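Can I wash a printed sheet with a red blanket?

Asked by Palesa Zulu, Brastamley

The blanket is new and the label only says 40 degrees. The sheet is white with a thin grey grid and little sprigs. I don't want it pink.

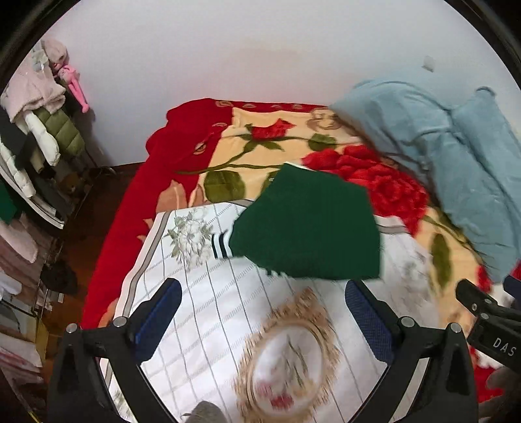
The sheet and the red blanket

2 answers

Boris Šimko
No. Wash the blanket alone the first two times, cold. Then rub a damp white cloth on a corner. If any red comes off, keep them apart.

clakbridge7
i always put mine in together with a colour catcher, never had a problem. cheap ones are fine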